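Teaching a Robot to Tidy a Vanity, One Makeup Brush at a Time

September 21, 2024

Iara Insaurralde has put the same makeup brush in the same cup often enough to have opinions on both. The brush she likes. The cup, she says, leans toward whoever is holding the gripper and dares them to miss.

Insaurralde leads demonstrations at Daltari, a small automation company that spent the summer trying to get robots to handle the sort of objects people leave out on a bathroom counter. Her job is to show the machine how it's done. She does this by picking things up with a hand-held gripper, a pair of mechanical fingers worked by a squeeze of the hand, while a camera mounted on the tool records what the fingers are doing. The recordings go to a robot that will, in theory, have paid attention.

The company said this week that it has finished recording 801 demonstrations of its vanity set, which it calls Yimyam. The set covers 16 tasks, from standing a comb in a holder to closing a compact without pinching anything. Putting a brush in a cup was meant to be the easy one. It was scheduled for a single morning and took most of April.

"You have done this your whole life and you have never once thought about it," Insaurralde said. "Then you have to do it with two fingers that don't bend like yours, and suddenly you're a toddler with a spoon."

A makeup brush is an awkward customer. The handle is slim, the metal collar is slick and shiny, and the bristles can't be touched at all if anyone hopes to use them on a face. New demonstrators tend to grab too low, which leaves the brush wagging about like a conductor's baton. Others grab too high and come away with a fistful of fluff. The house rule is to hold it where the metal meets the handle, keep it upright, and stop there for a moment before moving toward the cup, so that the recording has a clear look at the grip.

The pause is harder to teach than the grip. People in a hurry skip it, and people who have been told not to skip it hold it so long that the robot may one day conclude that tidying up is chiefly a matter of standing still.

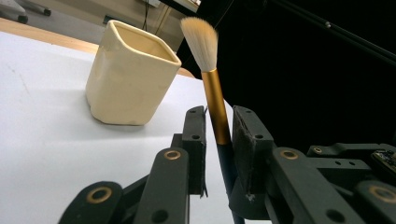

The case against remote control

Daltari began the project with the more glamorous method. An operator sat at a desk with a pair of control handles and drove a robot arm on the other side of the room, watching it on a monitor. Visitors loved it. Charoen Srisuk, who runs the company's engineering side, loved it somewhat less once he had timed it.

"It looks like you're flying a spaceship," Srisuk said. "You are moving a hairbrush, and it takes you until lunch."

Operators at the desk had no feel for how hard the arm was squeezing. They compensated by being extremely careful, and the arm learned to be extremely careful too. One early version approached a lipstick as if it might go off. With the hand-held tool, demonstrators move at something close to the speed of a normal person putting things away, and they can feel through the handle when an object starts to slip.

The desk has not been retired. Two of the tasks still go through remote control, both of them involving a drawer, where the arm needs to pull from an angle that a standing human finds unflattering. It also gets switched on when investors come by.

Srisuk concedes that the hand-held method has troubles of its own. A human arm can twist in ways the robot's can't, and it will do so without being asked. Any demonstration that calls for a pose the robot is unable to strike has to be thrown out, however graceful it was. Demonstrators are now told to keep their elbows down, and they remind each other of it across the room in a tone that outsiders could mistake for hostility.

The cup question

There has also been some debate over crockery. The first round of brush recordings used a plain plastic tumbler, straight-sided and perfectly round. The robot did well with it and then fell to pieces when offered anything else. It would arrive over a mug, hesitate, and set the brush down on the table beside it, which Insaurralde describes as the behavior of a polite guest who can't find the trash.

So the tumbler went back in the cupboard and less regular cups came in. The present favorite among the demonstrators has a squarish mouth, a glossy cream glaze and a rim that wanders a little. Insaurralde considers it the best teacher in the building. Srisuk considers it a cup.

They agree that the robot should be shown a few fumbles along with the clean attempts. When a brush catches on a rim, the demonstrator is asked to back off, straighten it and try again, all on the same recording. Staff took to this part of the work right away, having been supplying fumbles free of charge since the first day.

What comes next

The Yimyam recordings will be handed to Roltico, a partner company that builds the arm and does the training. Daltari expects to see a first full run of all the tasks before the end of the year. Neither company would say how well the robot does at present, although Srisuk allowed that it was "better than my son and worse than my daughter."

A second set, called Eltach, is already being planned around the kitchen junk drawer. Insaurralde was asked whether she was looking forward to it. She asked whether it had to include the rubber bands.

For now she is back on brushes, re-recording a handful of attempts in which somebody's sleeve strayed across the camera. The sleeve was hers. She has since rolled it up.

Last updated: September 21, 2024

Contact the newsroom | Copyright, all rights reserved | Back to top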